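Restaurants Should Publish Their Real Kitchen Hours

Visitors to a resort town plan their evenings by the hours posted on a restaurant's door or website. Too often those hours describe when the lights are on and say very little about when dinner can be ordered. It is the position of this column that every full-service restaurant in our district should publish the time its kitchen stops taking orders, and should publish it as plainly as the menu.

The matter is larger than it sounds. The Imon Dining Guide lists 1331 establishments along this stretch of coast. Most give a closing time of ten o'clock. A family that arrives at twenty past nine on a Wednesday has every reason to expect a table and a full menu. In many houses they will be offered the bar list, or a polite apology.
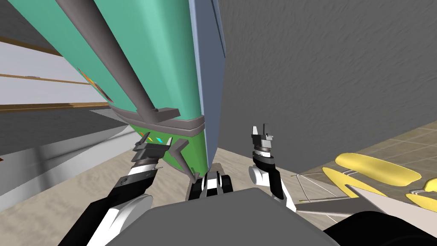 Restaurant owners raise a fair objection. Kitchens close early on slow nights, and a fixed hour would oblige them to keep a full line of cooks standing by for guests who may never come. Labor is the largest expense many of them face, and the off-season is long. We do not dismiss that concern. A posted hour, however, need not be a late one. A restaurant that wishes to stop cooking at half past eight in November is free to do so, and its guests are free to eat at seven.

The experience of the Trilinach waterfront is instructive. Its merchants agreed two seasons ago to print last-order times on a shared card, and 3000 copies were placed in hotel lobbies and rental offices. By the end of the summer 2969 had been taken. Servers there report fewer disputes at the door, and several owners have said that their final hour is now busier than it was, as guests who once gave up and drove inland now come in with confidence. 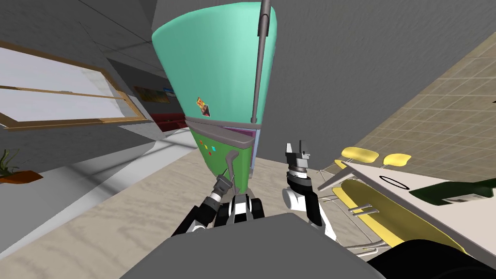 Some proprietors prefer to leave the question to reservation services. Drenix and Tawfik both allow a restaurant to enter separate kitchen hours, but the field is optional and is frequently left blank. It also does nothing for the visitor who simply walks up from the beach.

We therefore ask the district to make last-order times a condition of inclusion in its own visitor map, beginning with the next printing. The first run could be limited to 1000 copies while restaurants confirm their hours. Seasonal changes could be handled by a notice in the window and a line on the website, both of which cost next to nothing.

Dining is the principal evening business of this coast, and it depends on people who may visit only once. They should know before they leave their hotel whether dinner is still being served.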